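보낸사람: Joar Backlund
받는사람: 하우겐 관리 메일링리스트
제목: Re: Re: 1층 유리문 얼룩, 누가 언제 닦나요

다들 안녕하세요. 요아르입니다. 급하게 씁니다, 십 분 뒤에 나가야 해서요. 오타 있으면 알아서 읽어 주세요.

마이브리트 님이 지난번에 올리신 글 밑에 그대로 붙입니다. 중간중간 답 달게요.

> 보낸사람: Maj-Britt Sæther
> 제목: Re: 1층 유리문 얼룩, 누가 언제 닦나요
>
> 안녕하세요, 2층 제본실의 마이브리트입니다.
>
> 유리문 건으로 세 가지만 여쭙니다. 첫째, 지난 11월에 다 같이 대청소한 뒤로 문 유리를 제대로 닦은 기록이 당번표에 없습니다. 걸레질 한 번 하고 "완료"라고 적은 건 몇 줄 있는데 그게 안쪽인지 바깥쪽인지도 안 써 있어요. 저녁에 복도 불 켜면 손자국이 다 보입니다.
>
> 둘째, 세정제요. 계단 밑 창고에 오나리 큰 통이 하나 있는데 희석해서 쓰는 건지 그냥 쓰는 건지 아는 분이 없는 것 같습니다. 통 옆면 라벨은 젖어서 떨어졌고요. 저는 그냥 썼다가 유리에 무지개 같은 막이 생겨서 물로 두 번 더 닦았습니다. 팔이 아팠어요.
>
> 셋째, 종이타월 쓰지 말자고 정했던 거 아닌가요? 창고에 또 한 묶음 들어와 있던데 영수증은 제 우편함에 있더라고요. 왜 제 우편함인지 모르겠습니다.
>
> 그리고 이건 질문은 아닌데, 문손잡이 아래쪽이 제일 더럽습니다. 다들 유리만 닦고 손잡이는 안 닦아요.
>
> 마이브리트 드림

하나씩요.

당번표. 맞습니다, 엉망이에요. 제가 칸을 잘못 만들었습니다. "문"이라고만 써 놨으니 안쪽만 닦은 사람도 완료, 양쪽 닦은 사람도 완료. 새 표에는 안쪽 유리 / 바깥쪽 유리 / 문틀 / 손잡이 이렇게 넷으로 나눴습니다. 게시판에 붙여 놨고 옛날 표는 떼서 서랍에 넣었어요. 버리진 않았습니다. 루트거가 보관하자고 해서.

세정제. 희석하는 겁니다. 오나리 통에서 바로 쓰지 마세요. 분무기에 조금만 붓고 나머지는 물. 정확한 비율은 창고 문 안쪽에 테이프로 붙여 둔 종이에 있습니다 (테오도르가 판매처에 전화해서 받아 적은 거). 마이브리트 님이 본 무지개 막은 거의 틀림없이 원액 때문이고, 마른 다음에 또 뿌리면 더 심해집니다. 이미 막이 생겼으면 미지근한 물로만 한 번, 그다음 마른 천. 다시 약을 뿌리지 마시고요.

종이타월. 쓰지 말자고 정한 거 맞습니다. 보풀이 남아요. 들어와 있는 건 제가 주문 취소를 늦게 해서 그렇습니다. 죄송. 그건 화장실 쪽으로 돌릴게요. 영수증은 저한테 주시면 됩니다, 우편함이 바로 옆칸이라 배달하는 분이 헷갈린 듯.

손잡이. 네. 저도 안 닦았습니다. 반성합니다.

그래서 문 닦는 방법을 한 번에 적어 둡니다. 게시판에도 같은 내용 붙일 건데 글씨가 작아서 여기가 읽기 편할 거에요.

먼저 마른 천으로 먼지부터. 특히 문틀 세로로 틈이 있는 데, 거기 먼지가 끼어 있다가 물기 닿으면 검은 줄이 되어 유리로 흘러내립니다. 틈은 천을 손톱에 감아서 위에서 아래로. 그다음에 분무기입니다. 한 손은 목, 한 손은 몸통을 잡고 쓰시는 게 편해요. 위쪽 유리부터, 한 번에 넓게 뿌리지 말고 팔 닿는 만큼만 뿌리고 바로 닦고, 그 아래로 내려오기.
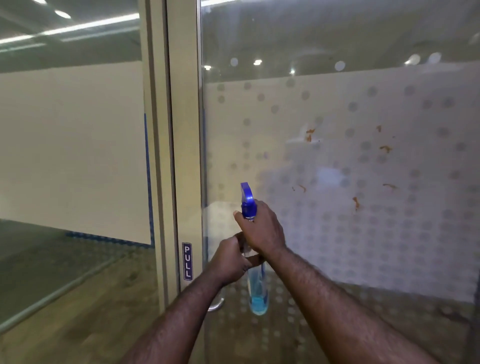

글·정리: Joar Backlund / 하우겐 관리 메일링리스트 / 2022년 5월 8일

분무기 파란 약이 바닥에만 깔려 있으면 그날 쓰기 전에 새로 타 주세요. 새로 탈 때 남은 거에 그냥 덧붓지 말고 비우고 헹구고. 자꾸 덧부으면 진해졌는지 연해졌는지 아무도 모르게 됩니다. 지난번에 에베랑 이 문제로 한참 얘기했는데 결론은 그냥 헹구자였습니다.

유리에 있는 작은 점무늬는 얼룩이 아닙니다!! 원래 있는 무늬예요. 새로 오신 분이 손톱으로 긁고 계신 걸 봤는데 그러지 마세요. 칼날, 수세미도 안 됩니다. 점 위는 천으로 가볍게 둥글게 한 번, 끝. 세게 문지르면 천 보풀이 걸려서 더 지저분해 보입니다.

PULL 표지판은 약을 직접 뿌리지 마시고 천에 묻혀서 닦아 주세요. 테두리로 약이 스며들면 들뜰 수 있다고 해서요. 글자 사이는 그냥 두셔도 됩니다. 표지판 떨어지면 새로 맞춰야 하는데 이소비스에서 지난번에 받은 견적이 1335크로네였습니다. 표지판 하나에요. 문 전체 업체 청소가 2988이었고, 그건 바깥쪽 위창까지 포함이라 비교할 건 아니지만, 아무튼 우리가 조심하는 게 쌉니다.

손잡이는 마지막. 약 말고 젖은 천으로 닦고 마른 천으로 물기 제거. 금속이라 물방울 마르면 하얗게 남아요. 아래쪽 휜 부분 안쪽도 꼭. 마이브리트 님 말씀대로 거기가 제일 심합니다.

문틀 베이지색 부분은 연필 자국이랑 신발 자국이 많은데 (아래쪽 말하는 거) 신발 자국은 젖은 천으로 잘 안 지워집니다. 마른 지우개 스폰지로 살살. 스폰지는 창고 위에서 두 번째 선반, 초록 바구니. 바구니에 없으면 제가 아직 안 산 겁니다.

닦는 동안 문이 열릴 수 있으니 바닥에 노란 받침 끼워 두세요. 끝나면 빼는 거 잊지 말고. 플리스달레 쪽 택배 오는 시간은 피해 주시고요, 상자 들고 젖은 바닥 밟으면 위험해요.

천 얘기도 해야 하는데. 지금 극세사 천이 27장 있어야 하는데 걸이에는 6장 걸려 있습니다. 나머지 어디 갔나요? 제본실에서 풀 닦는 데 쓰신 건 돌려주지 않으셔도 됩니다, 풀 묻은 건 유리에 못 써요. 대신 몇 장인지만 알려 주세요. 가방에 넣어 가신 분은 조용히 걸어 두시면 안 물어보겠습니다. 빨 때 섬유유연제 넣지 마세요. 넣으면 유리에 기름막 생깁니다. 이것도 무지개 막 원인일 수 있겠네요, 쓰다 보니 생각남.

햇빛 드는 시간에는 닦지 마세요. 약이 닦기 전에 말라서 줄이 생깁니다. 아침 일찍이나 해 넘어간 뒤가 좋습니다. 줄이 남았는지는 정면에서 말고 옆에서 비스듬히 보면 잘 보여요.

당번 순서는 이렇게 갑니다. 반대 있으면 이 메일에 답장.

첫째 주 Ebbe Lie
둘째 주 Maj-Britt Sæther
셋째 주 Ludger Wiegand
넷째 주 Teodor Tveit
다섯째 주가 있는 달은 제가 합니다.

바꾸고 싶으면 둘이서 알아서 바꾸시고 표에 이름만 고쳐 주세요. 저한테 허락 안 받으셔도 됩니다. 표에는 볼펜으로. 연필로 쓰면 번져서 못 읽어요.

루트거가 물어본 거 하나 더. 위쪽 유리 안 닿는데 의자 밟고 올라가도 되냐고. 안 됩니다. 바퀴 달린 의자는 정말 안 됩니다. 창고에 두 단짜리 발판 있어요, 접혀서 벽에 기대어져 있습니다. 한쪽 고무발이 헐거우니까 쓰기 전에 눌러 보시고. 고무발은 제가 접착제로 붙여 봤는데 또 빠졌습니다. 새 걸로 살게요.

그리고 테오도르, 창고 열쇠 복사한 거 두 개 중에 하나가 잘 안 돌아갑니다. 파란 고리 달린 거요. 열쇠집에 다시 가져가 줄 수 있어요? 영수증 없어도 해 준다고 했던 거 같은데 확실하진 않음. 당분간은 빨간 고리 쓰시면 됩니다. 창고 선반 얘기는 따로 메일 쓸게요, 여기 섞으면 또 길어지니까.

빠진 거 있으면 답장 주세요. 전체 답장으로요, 저한테만 보내면 다른 분들이 똑같은 걸 또 물어봅니다.

나갑니다.

요아르

--
하우겐 관리 메일링리스트
수신을 원하지 않으시면 제목에 "해지"라고 적어 답장해 주세요.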